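Leave the Basket Alone Until October

By Teodor Dinu
27 July 2022

The seasonal aisle at Wilden already has fall goods out. By my count on Tuesday's flyer there were 8 kinds of basket filler, most of it plastic. I think people should skip all of it and buy one gourd.

A gourd costs little at a farm stand. It has a shape and a color of its own, and it doesn't need ribbon, spray glitter or a scented bag of pine cones next to it. My neighbor Horațiu Moldovan grows them behind his garage and gives most of them away.

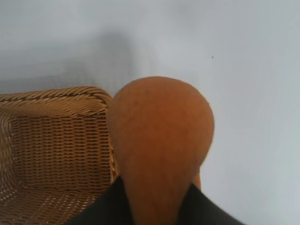 An orange gourd beside a woven basket.

My complaint is with the idea that a basket on a table has to be full. Stores sell it that way because a full basket means more sales. The one I got from Joneo came with a leaflet suggesting 6 items to go in it, all from the same store. I threw out the leaflet and used the basket for mail, then for onions, and for long stretches for nothing.

An empty basket is fine to look at. The weave is the best part of it, and you can't see the weave under a heap of fake leaves. You can also pick it up with one hand and wipe the table.

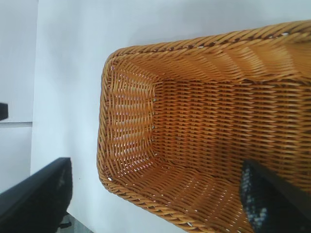
Does a woven basket need a liner if it holds a gourd?
A folded paper towel under the gourd is enough, and you should change it if it gets damp.

Some readers will say synthetic rattan is no better than the plastic leaves. I have some sympathy for that. Willow is nicer to handle and I would buy it first. But a synthetic basket gets used all year if you let it, and it can be rinsed in the sink. The leaves get used for a month and spend the rest of the year in a box in the basement. We had more than 100 of them in ours, loose, and I gave up trying to sort them.

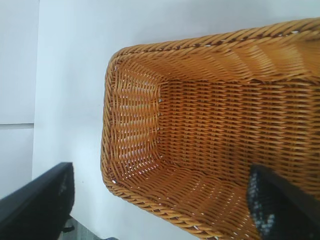 Woven basket with a twisted rim.

So keep the basket you have, whatever it is made of. Put a gourd in it in October if you like gourds. When the gourd goes soft, throw it on the compost and put the mail back.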